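Truller Tabletop Demonstrations

Data card and README, release 3
Last updated 27 September 2026

Summary

Truller is a set of demonstrations of everyday tabletop tasks, recorded with hand-held grippers. A person holds one gripper in each hand and does the task directly, without a robot in the loop. The recordings are meant for training and testing two-arm manipulation policies. The set was made at the Drolldale workshop and is maintained by the Okport group. The conversion and replay tools live in a separate package, Hashemi, which you will need if you want to do more than look at the video.

Release 3 covers 47 task variants in 8 task families. Earlier releases used different time stamps and should not be mixed with this one without running the migration script first.

What is in the set

Each demonstration is one folder. A folder holds a head-height view of the whole workspace, one view from each gripper, the pose of each gripper over time, the opening of each pair of fingers, and a short text label for the task. Some folders also have a notes file. Where it exists, please read it, as it records things such as a restart or a change of operator partway through a session.

The task families are: basket in and out, stacking, lid on and lid off, wiping, sorting by colour, pouring dry goods, folding cloth, and handing over from one side to the other. Basket in and out is the largest. It uses a wire basket and a mix of light plastic items, and most variants ask for both grippers on the same object.

In the basket tasks the operator brings the two grippers in from either side, levels them, and closes on the object from left and right. We ask for the fingers to be lined up before either one makes contact. A demonstration in which one side pushes first and the other catches up is kept, but it is tagged "uneven" in the label file. 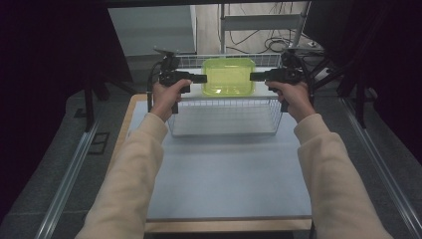
How the demonstrations were collected

Operators stood or sat at the near side of the table. Before each session they did 12 practice runs on a task outside the set, and these were thrown away. They then worked through a printed list of variants in a shuffled order.

The instructions given to operators were short:

Start with both grippers open and away from the objects.
Move at the speed you would use if you were tidying up at home.
Do not let go of a gripper in the middle of a run.
If you drop something, pick it up with the grippers and carry on.
Squeeze the trigger smoothly and do not tap it.
Finish with both grippers open and clear of the objects.

A run starts and ends on a foot switch. The person operating the switch is the one holding the grippers, so there is usually a short still period at each end. We have left it in. Hashemi can trim it with the option trim_idle, which is off by default.

Object positions were changed between runs by hand. We did not use a grid or a random number for this, and a policy trained on the set will have seen more placements near the middle of the table than near its edges.

Grippers

The hand-held grippers have a pistol-style grip and two facing fingers. The finger pads are wrapped in dark tape. Tape wears, and the wear shows in the gripper views: creases, lifted edges, and small frayed strips at the corners of the pads. We replaced it between sessions when an operator reported slipping, and did not replace it on looks alone. The field pad_change in the session file tells you which sessions began with new tape.

If you are training a policy from the gripper views, be aware that the fingers take up a good part of the picture in every one of them. A model can learn to read the state of the tape and use it to guess the session, and we saw this in our own early tests. Masking the pads with the supplied mask files fixed most of it. The masks are drawn for open fingers and are interpolated for the rest of the travel.
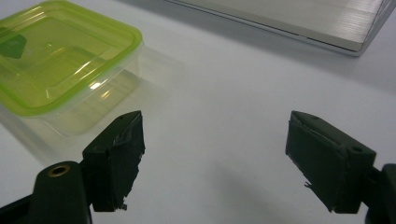 Finger opening is stored as a fraction, where 0 is fully closed and 1 is fully open. It is measured at the trigger and converted, so it reports what the hand asked for. With a stiff object between the fingers the true gap can be a little wider than the stored value suggests. For clear plastic items this matters more than you might expect, as there is little in the video to correct it by.

Coordinate conventions

Poses are given in metres, with rotations as quaternions in the order x, y, z, w. The origin is the centre of the table top. The x axis points away from the operator, y points to the operator's left, and z points up. Left and right always mean the operator's left and right, in file names as well as in labels.

Known problems

Pose tracking is worst when the grippers are close together over the basket. Short gaps are filled by interpolation and flagged in the column filled. Longer gaps are left empty, and the loader will stop on them unless you pass allow_gaps.

Glare on glossy lids and trays is common. Exposure was fixed for each session, and bright spots on plastic can be blown out.

The table surfaces are pale throughout. Do not expect a policy trained only on this set to cope well with dark or patterned tables.

The cloth folding family has the fewest complete runs and the most operator disagreement about when the task is finished. We suggest leaving it out of any headline score.

Privacy

Faces and voices were not recorded. Hands and sleeves appear in the head-height view. Operators agreed in writing to the release of the recordings and can ask for their sessions to be withdrawn. Withdrawn sessions are listed in withdrawn.txt, which the loader checks each time it starts.

Getting started

Unpack the archive, install Hashemi, and run hashemi check on the top folder. It compares every file with the manifest and prints the ones that fail. After that, hashemi replay followed by a folder name will play all three views side by side with the finger openings plotted underneath.

Changes planned

The next release is due in October. It will add corrected masks for partly closed fingers and a second labelling pass on the lid tasks. Folder names will stay the same.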